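How to Clear Out the Junk Drawer (and Keep It That Way)

Posted 11/12/2024

Every house I've ever lived in has had one, and I'd guess yours does too. Ours is the second drawer down beside the stove, and by the time spring was over this year it would only open if you slid a ruler in and pushed something flat.

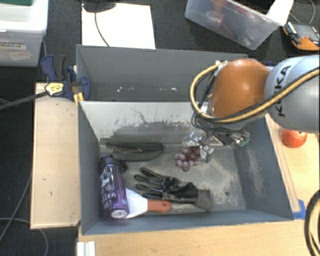

I put it off for months, I'll admit, and then did the whole job on a rainy afternoon with the radio on and a pot of tea going, and I was a bit embarrassed at how pleasant it was. So if you've been walking past yours and feeling guilty, put the kettle on and let's get into it.

What you'll need

An old towel or sheet, a couple of shoeboxes, a rubbish bag, a damp cloth, a pencil and some scrap paper. Please don't buy any organisers yet! I know they're tempting, and I have a cupboard full of bamboo dividers that never fitted anything, so I speak from experience.

Step 1: Take everything out

Spread the towel over the kitchen table and tip the lot onto it. If the drawer lifts off its runners, so much the better, as you can carry it outside and give it a good bang over the garden bed. Watch your fingers if you keep drawing pins or loose blades in there. Wipe the inside with the cloth and leave it to dry while you sort.

Step 2: Sort by where you'd use it

I used to sort by what things were, all the metal bits here and all the stringy bits there, and it never lasted. Sorting by where you'd be standing when you wanted the thing works much better for us. Picture hooks and the small screwdriver go to the laundry shelf with the rest of the tools. Birthday candles go in with the baking gear. Pens that work go to the desk, and you do have to try every pen, sorry - scribble on the scrap paper and be ruthless.

Whatever you honestly reach for while you're in the kitchen (scissors, tape, matches, bag clips, the torch) has earned its spot and can go back.

Step 3: Deal with the mystery pieces

You'll have some. Ours included a plastic foot from a Bridum fan we gave away years ago and a key that opens nothing on the property. Put them all in a shoebox, write the month on the lid and tuck it up high somewhere. When I did my mum's drawer in April I gave the box until the end of winter, and then out it went without anyone peeking inside.

Dead batteries shouldn't go in your household bin. Pop some tape over the ends and drop them at a battery collection point - our hardware shop in Groltlow has a tub near the registers, and plenty of supermarkets have one as well.

Step 4: Make your dividers

Measure the inside of the drawer before you cut anything. Mine is 348 mm wide, which was just right for 2 shoebox lids side by side with a skinny gap for the ruler. Cereal boxes cut down to size are good too, and if you're feeling fancy you can cover them in leftover wrapping paper. Put the things you use most at the front, and keep the matches at the back if you have little ones about.

Step 5: Keep it going

I give ours a quick tidy whenever we change the smoke alarm batteries, as I'm already cranky and up a ladder by then. Anything that's crept in gets walked back to its proper home. It takes less time than boiling an egg.

If your drawer is a really deep one, try a shallow tray on top that lifts out. I found mine at the Cosusside market for a couple of dollars, and it's a lovely faded green colour that doesn't match a single thing in the kitchen.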